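Gavo (clamp rig)

From the Fotthorpe shared workshop pages. Main author: Danang Yusof. Corrections welcome, just put your name by them.

Gavo is a bench-top robot project at the Fotthorpe shared workshop. It's an arm with a two-finger gripper, a table, and a board with toggle clamps bolted to it, and the whole idea is that the arm should open and close the clamps so that whoever is drilling or gluing has both hands free. I started it with Adesuwa Adebisi in September, and most of what I'm describing happens in simulation, on the old desktop by the window, with the real bench catching up a bit at a time.

I'm writing this as an encyclopedia entry as that's what the rest of these pages are, but I was there for nearly all of it, so you'll have to put up with me saying "I" a lot.

Name

Gavo doesn't stand for anything. Bayu Ong typed it as a folder name when we needed somewhere to save the first table model, and by the time anyone asked about changing it, it was in every file path we had. Gaëtan Deschamps still calls it "the clamp thing" and everybody knows what he means.

Background

A toggle clamp is the quick kind with a lever and a linkage. You push the handle over, the linkage goes past its centre point, and it locks itself. Push it back and it lets go. Lovely things to use by hand! Your wrist does all the clever stuff without asking you: it starts gently, leans in as the linkage stiffens, and eases off when it snaps over.

A robot gets none of that for free. The end of the handle travels in an arc, so if you tell the gripper to move in a straight line it either slides off or tries to bend something. We knew this on paper. Adesuwa drew the arc on the back of a delivery note on the very first evening and I nodded along, and then I went home and programmed a straight line anyway.

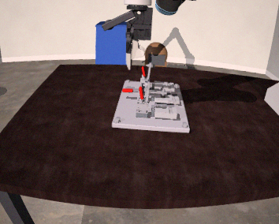

The other thing with toggles is the force in the middle of the swing. Near the lock point a small bit of handle movement turns into a great deal of squeeze, and that's brilliant if you are a person and a nuisance if you are a motor with a cut-out. Our arm would get most of the way, decide it had hit something, and stop with the clamp neither open nor shut. I have spent whole evenings on this. If you have a similar project on the go, set the force limit for the swing and the force limit for the approach as separate numbers from the start, and you'll save yourself a lot of muttering.

The board

The clamps live on a flat fixture board fastened at its corners, with the handles fitted with red grips. I wanted all the hardware on one removable piece so that the rig could come off the table for the furniture people, and also so the real board and the modelled one could be changed together. That second reason has been the useful one. Any time a clamp moves, Bayu measures it, I type it in, and the two stay matched (or they do when I remember, see Problems below).

Gaëtan did the drilling. He works from the middle outwards and won't be hurried, and his holes are better than mine, so that's the end of that discussion. The first version of the board was 243 mm on its long side and it was simply too cramped. The gripper could get to any one clamp perfectly well, but on the way out it would catch the neighbour. We made the next one longer and I've kept the short one for testing glue.

The arm

The arm bolts to a mounting plate on the tabletop. In the model this is the easy bit: you say where the plate goes and there it stays for ever. On the bench we had trouble with the plate creeping under load until Arif Nugroho put bigger washers beneath the table. We also turned the plate to line up with the table edge, so that "along the table" means the same thing to us as to the arm. It sounds fussy but it cut out a whole family of sign mistakes, mostly mine.

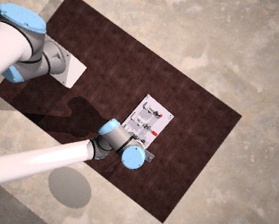 The arm on its mounting plate, with the wrist over the clamp board.

Choosing where to put the board took longer than choosing where to put the arm. Too close and the elbow folds up awkwardly, too far and it's nearly straight and has no strength or grace left. We shifted the board along in the simulator until the handles were all in comfortable reach, and then did the same again for the wrist, as a handle can be near enough to touch and still be at a daft angle.

Gripper and fingers

The fingers are pale, tapered and scalloped on the inner side, with a thin black pad at each tip. Only the pads are supposed to touch the handle. The opening we use is roughly 70 mm before closing in, which feels generous until you bring it down beside a row of clamps and find out how little room is left either side.

Lining up is done from directly over the work, looking down past the gripper. I like to stop short of the clamp first, check that the handle is between the fingers and not under one of them, and then go the rest of the way slowly.
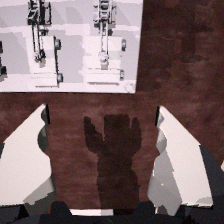
Adesuwa prefers one smooth move, and to be fair hers looks much nicer when it works. We've agreed to disagree, and both versions are in the folder, named after us. Newcomers should begin with mine (she'll tell you otherwise).

Shadows turned out to matter as well. The arm throws a big dark one over the board, and the first handle-finder that Arif wrote went by brightness, so it lost the handle just as the gripper arrived. He changed it to go by colour, with a wide allowance for the shaded side of the grip, where the red goes very dark. Red was picked for human eyes in the first place but it has done the software a favour too.
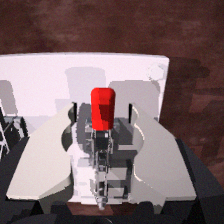
Render: Arif Nugroho, Fotthorpe workshop pages

Once the fingers are either side of the grip, the sequence is short. Close until the pads touch, hold lightly, swing through the arc, wait, let go, back out the way you came. The light hold is the bit people argue with. A tight one feels safer, but the handle needs to turn a little between the pads as it swings, and if it can't turn then the wrist has to do all of it.

Problems and things still to fix

The model and the bench drift apart. I moved 2 clamps last month and only wrote one of them down, and Bayu lost an afternoon to it. Sorry, Bayu.

The springiness of the pads is a guess. In the simulator they're a bit too grippy, so a swing that's fine on screen can slip on the bench. Strobel, the supplier we get our rubber sheet from, sells it in 3 hardnesses and we've only tried the softest.

We have no good way yet of knowing that a clamp has locked. The arm knows where its own fingers went, and for the moment we take that as good enough and have a look ourselves. A small switch under each linkage is Gaëtan's idea. I'd like to do it with the camera, and Arif would like us both to stop adding wires and cameras and fix the drift first.

See also

Dratuvden drill stand (shares the same table, so check the booking sheet)
Toggle clamps, spares drawer
Simulator desktop, how to log in
Glue tests, short board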